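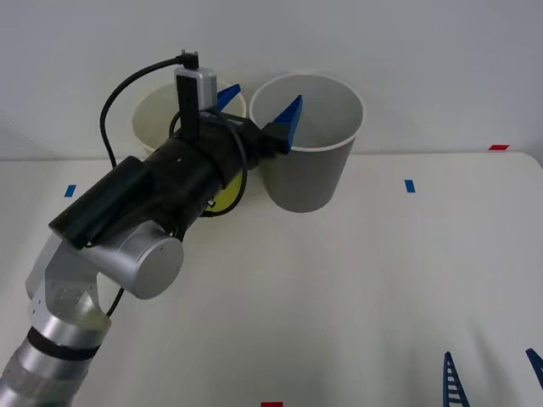
本页最后修改：2020年2月11日

图 3　Wodon 单元的台面与腕部布置。夹爪位于右侧纸杯杯口处，相机模块固定在腕部外壳上方，线缆向左上弯出后沿臂身左侧下行；台面可见蓝、红两色胶带标记。

3　Wodon 单元的搭建与日常维护

3.1　为什么单独写这一节

第 2 节给出了任务定义和数据格式，读到那里已经可以理解后面的实验。我们仍然想把搭建和维护单独拿出来写，而且写得比同类论文长一些。过去一段时间里，我们在这台单臂单元上学到的东西有一大半和算法无关：线怎么走，台面怎么标，手指换完以后先检查什么。这些内容通常散落在实验室的聊天记录里，隔几个月就找不到了。我们觉得很可惜，因为其中有些细节对成功率的影响比网络结构的改动还大，而且做起来非常有意思！

本节所述单元在 Jemberg 实验室内部叫 Wodon，由一条机械臂、一个腕部相机和一张白色台面组成，控制端运行我们自己的调度程序 Grernum。全文的纸杯实验都在这个单元上完成，共 59 次正式会话。会话指从上电、自检到关机的一个完整流程，中途若更换手指或重新固定相机，则记为新会话。

3.2　台面

台面为灰白色平面，后缘贴着一堵白墙。选择这样素净的背景，最初只是图省事，后来发现它给调试带来了意外的便利：腕部相机的曝光很稳定，人在旁边看也一眼就能发现台面上多了什么。缺点同样明显，白纸杯放在白台面上，杯底与台面的交界主要靠阴影分辨，杯沿与墙面之间的对比也弱。第 5 节会谈到这件事对分割结果的影响。

定位用的是小段彩色胶带。蓝色胶带标在台面中部的左右两侧，用于每次会话开始前的粗略对位；红色胶带靠近台面的边缘，其中后缘右侧一段，前方一段，用于限定物体摆放区域。我们试过在台面上直接画线，也试过贴打印的网格纸。画线擦不干净，网格纸的边角会翘，夹爪低位横移时容易把它带起来，而一旦被带起来，整张纸的位置就都不可信了。小段胶带各自独立，坏了哪一段就换哪一段，其余的仍可作为参照。

更换胶带时请遵守一个顺序：先把新的一段贴在旧的旁边，边缘对齐，拍照存档，再揭掉旧的，然后把新的一段平移到原位。Toàn Lò 曾经在一次清洁中把所有标记一并揭掉，再凭记忆贴回去，结果随后几次会话的抓取点整体向一侧偏移。偏移量不大，单看任何一次都像是随机误差，直到把所有落点叠在同一张图上才看出来。那张叠图我们至今贴在控制机旁边，它是整个项目里最有说服力的一张图，虽然和论文主题没有半点关系。

台面清洁用干布，由后向前擦。胶带附近绕行，不要压着胶带边缘来回蹭。清洁后不立即开始会话，先让机械臂走一遍 3.6 节的空载路径。

3.3　纸杯的摆放

任务物体为普通白色纸杯，口大底小，卷边。图 3 中两只杯子位于台面后部，一只稍靠后，一只稍靠前，杯沿几乎相接。这类布局在我们的数据里属于“紧邻”组，也是我们最喜欢的一组，因为它把问题暴露得特别干净：手指要对准一只杯子的杯口，同时又不能碰到旁边那只。杯沿之间几乎没有余量，任何一点标定误差都会直接变成碰撞。

从腕部一侧看过去，后面那只杯子常被夹爪外壳和相机挡住大半，只剩杯沿和上端一小截杯壁。图 3 的外部视角也存在类似的遮挡。因此在紧邻组中，我们要求程序在接近之前先在较高的位置停一次，记录两只杯子的杯沿，然后再下降；下降过程中不再更新后杯的位置。这条规则看上去保守，却让失败的原因变得好查了许多。

纸杯是消耗品。同一只杯子反复夹取之后，卷边会出现轻微的压痕，杯口逐渐偏离圆形，手指探入时的接触情况也随之变化。我们规定每只杯子最多参与 50 次抓取，到数即弃，中途若肉眼可见变形则提前更换。换下来的杯子不放回备用堆，直接进回收箱。早期我们舍不得扔，结果备用堆里新旧混杂，有一批数据至今无法判断所用杯子的状态，只好整体排除在统计之外。

3.4　夹爪与手指

夹爪外壳为黑色箱形结构，上缘有一块平的黑色盖板，前端收窄，接出两根蓝色手指。执行杯口动作时，右指末端高于杯沿，下段探入杯口。这个姿态是 Ngân Vũ 提出来的。在此之前我们一直让两指从外侧合拢夹持杯壁，力稍大杯壁就凹，力稍小就滑。改成从杯口一侧接近之后，对夹持力的要求一下子宽松了，调参的人都很高兴。

手指选用蓝色，理由很朴素：台面、墙面和杯子都是白的，臂体是银色和黑色，蓝色在任何一个背景前都分得开。颜色阈值法在这里已经足够好用，不需要训练专门的关键点网络。唯一的干扰来自台面上的蓝色胶带，手指经过胶带上方时，两者有可能连成一片。我们的处理是在手指检测中加入面积和位置的先验，效果令人满意。如果从头再来一次，我们多半会把标记统一改成红色。

手指的检查每次会话都要做。步骤如下。

首先在断开使能的状态下，用手轻推指尖，感觉根部有没有松动。有松动时先紧固，再重新做零位。

其次让夹爪完全闭合，从正面观察指尖是否对齐。

然后张开到最大，听声音。正常时声音均匀，若中途有顿挫，先检查前端收窄处是否夹有纸屑。纸杯卷边脱落的细屑很容易积在那里，用软毛刷向外刷即可，切勿用压缩空气往里吹，我们吃过这个亏，细屑被吹到更深的地方，拆了一个下午才清出来。

更换手指后，指尖相对于腕部的位置必然有小的变化。Grernum 不允许在更换手指后直接沿用旧的工具坐标，操作者必须重新触碰一次参考点才能解锁。这个限制刚上线时大家都嫌麻烦，现在没有人再提议取消它了。

3.5　腕部相机与走线

相机模块为银灰色小型长方体，由黑色支架竖直托住，装在黑色外壳上方靠近手腕的位置，线缆接头从顶部插入。选择顶部出线，主要考虑拔插方便：臂体停在任何常用姿态下，操作者都可以从上方够到接头。代价是线缆必须先向上走一段再折回来，弯曲半径需要小心控制。

目前的走法是让线从接头处向左上方弯出一个弧，再沿臂身左侧下行，绕到银色关节端盖的后面。外壳中部上方另有一段线绕成环，横过腕部前侧，关节端盖下方还会露出一小段，继续向下经过肘部支架。看起来不算整洁，我们也承认照着它画一张漂亮的示意图很困难。但它经得住用。在确定这个走法之前，我们把线扎得很紧，贴着外壳一路固定，外观好极了，可手腕转到极限附近时，接头承受的拉力足以让图像间歇性丢失。丢帧每次只持续很短时间，控制程序能够自行恢复，于是问题潜伏了很久。

真正引起注意是在去年 11 月。当时 Ngân Vũ 在核对时间戳，发现一部分会话中相邻两帧的间隔会突然拉长，并且总是出现在手腕朝同一方向旋转之后。她把关节角和帧间隔画在同一个坐标系里，两条曲线的对应关系清楚得让人想鼓掌。我们当天就剪掉扎带，给线留出了余量，丢帧随之消失。受影响的会话共 29 次，全部保留，但在数据中加了标记，第 6 节的主要结果同时给出包含和不包含这些会话的两组数值。

线缆余量也不是越多越好，过长的线会垂到相机视野里，或者在臂体下降时扫到杯子。我们的判断标准是让臂体依次停在工作区的几个极端位置，逐一观察两件事：接头处的线是否保持自然弯曲，线环的最低处是否始终高于杯沿。两条都满足，就在关节端盖附近做一个记号，以后每次重新走线都对着记号来。

接头本身选用了 Tô 的线材。我们没有做过系统的对比，只能说目前这一根在现有走法下工作正常，不构成对任何产品的评价。备用线与在用线长度相同，放在控制机抽屉里，取用后请立即补上。

相机支架的紧固程度对外参影响极大。支架螺钉每周检查一次，方法是用手指轻触相机侧面，同时看实时画面，画面若有晃动后不回原位的现象，即判定为松动。拧紧后必须重新标定，哪怕只拧了很小的角度。

3.6　会话前的空载路径

每次上电后，机械臂先走一遍固定的空载路径。路径不接触任何物体，依次经过左右蓝色标记的上方、后部摆杯区上方和前部边缘，最后回到起始姿态。执行前把纸杯和其他零散物体移出行程，右前方临时放着的零件也不例外。

路径走完后，Grernum 自动比较各停留点的图像与参考图像。比较的内容很简单，只看胶带标记在图像中的位置是否落在允许范围内。起初我们设计过一套复杂得多的自检，包括亮度直方图、特征点匹配和关节电流曲线，运行时间长，误报也多，操作者很快学会了不看报告直接点确认。后来把它砍到只剩胶带位置一项，报告缩成一行字，大家反而认真看了。对我们来说这是一次很有启发的返工。

自检不通过时，按下面的次序排查：先看胶带是否移位或翘起，再看相机支架，再看手指根部，最后才怀疑关节零位。这个次序来自维护日志的统计。在有明确原因的自检失败中，胶带和相机支架占了绝大多数，真正属于关节零位的极少。把最麻烦的一项放在最后，能省下大量时间。

3.7　关节与外露部件的保养

臂体下段为银色圆柱形连杆，靠近上端有一圈黑色环带，再往上是银色的肘部支架，支架表面可见几个小螺孔，横装其上的是较大的银色圆柱形关节端盖。端盖的圆形端面是拉丝金属，反光较强。我们曾担心这处反光会影响外部相机的自动曝光，于是固定了曝光参数，此后再没有遇到问题，也就没有给它贴遮光材料。

外露表面用微湿的无绒布擦拭，擦完再用干布过一遍。螺孔处不要积水，也不要涂任何油脂。关节内部我们不自行拆解。每次保养时记录三样东西：空载路径中各关节的峰值电流、回零后的残差、以及操作者对声音的主观描述。最后一项听起来不科学，可它确实帮了忙。Toàn Lò 在日志里写过一句“今天肘部像在清嗓子”，当时电流曲线毫无异常，几天后残差开始变大，检查发现是支架上的一颗螺钉松了。自那以后，我们把声音描述列为必填项，并且鼓励大家想怎么写就怎么写。

3.8　维护日志与可复现性

维护日志与实验数据使用同一套会话编号，写入同一个仓库。每条记录包含操作内容、操作前后的自检结果和操作者姓名。我们强烈推荐这种做法！第 6 节中有两处看似反常的结果，都是顺着会话编号翻到维护记录才得到解释的：一处对应手指更换，一处对应胶带重贴。如果日志写在别的地方，这两处大概会被我们当作噪声放过去。

标定的有效期也由日志决定。我们最初按固定周期标定，后来改为事件触发，即更换手指、触碰支架、重贴胶带或重新走线之后必须标定，其余时间只依靠空载路径监测。改变之后，最长的一段无需重新标定的时间为 29 天，其间自检全部通过，紧邻组的抓取结果也没有可见的退化趋势。

需要说明的局限有两点。其一，以上经验只来自一个单元，臂体型号、手指形状或相机位置改变后，走线方案应当重新验证，不宜照搬。其二，胶带位置检查只能发现相机与台面之间的相对变化，若整张台面与臂座一同移动，它是察觉不到的。对于后一种情况，我们目前靠定期人工核对臂座与墙面的距离来弥补，更好的办法仍在尝试之中。

空载路径的坐标文件、自检脚本和空白日志模板见附录 B。外参标定的数学推导放在第 4 节。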